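About Pullesus

Pullesus makes frozen desserts without milk, eggs or wheat. We are a small company with one kitchen, one cold store and a delivery van, and we sell through independent grocers, food co-ops and a few cafes. Our products are frozen oat bars, sorbet cups and a line of soft cookies that can be eaten straight from the freezer.

How we started

The business began as a stall at the Sirthorpe farmers market. The first product was a banana and oat bar, dipped in dark chocolate and sold from a chest freezer that ran off the church hall's power supply. It sold well in summer and badly in winter, so we added the cookies, which people would buy in any weather. After 3 seasons at the market we rented our own kitchen on the edge of town, and we are still there.

The name Pullesus was on the sign above the stall when we bought it secondhand. Repainting it would have cost more than the first month's ingredients, so we left it alone.

What goes into our food

Our base is oat milk, which we make on site each morning. We sweeten with date syrup and a small amount of maple. The cookies use brown rice flour, ground flaxseed and sunflower oil. Every bar in the current range has 6 ingredients or fewer, not counting salt.

We do use nuts in the kitchen. Almond bars are made on a separate line, but we can't promise that any product is free of traces, and the label on each box says so. Please read it if you have an allergy. 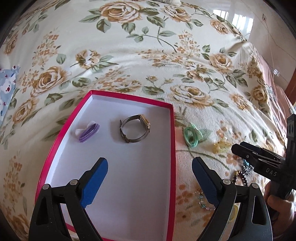
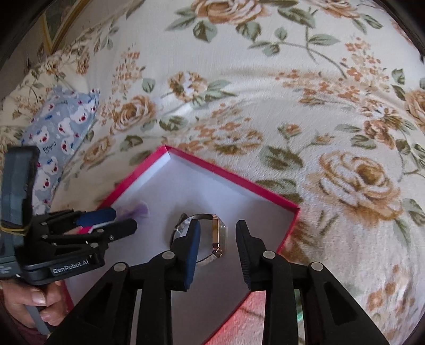 Rose prints on the bedspread.

Who we work with

Our oats come from Oyewole Mills, who have supplied us from the start. Fruit is bought frozen for most of the year and fresh in the summer, when we do a short run of strawberry and rhubarb cups. The chocolate coating is made for us by Zukum, a small firm that also supplies several bakeries in the area – they worked out a recipe that doesn't crack when the bar is bitten.

The kitchen today

We turn out 3,000 bars in a normal week and more in the warm months. Everything is wrapped and boxed by hand. A wrapping machine is on the list for when we have the floor space.

Stores can order from one case upward. We deliver ourselves to anywhere within 50 miles of Sirthorpe, and beyond that we use a chilled courier, which adds to the price. Orders for the holidays need to reach us before the end of October.

Visits and questions

The kitchen is not open to the public, but there is a hatch at the side of the building where you can buy broken bars and end-of-batch cookies by the bag. Opening times are posted on the hatch door. For wholesale prices, ingredient questions or school orders, use the contact form. We usually reply the next working day.

This site uses cookies to remember your basket and to count visits. By continuing to browse you agree to our use of cookies. Accept | Manage settings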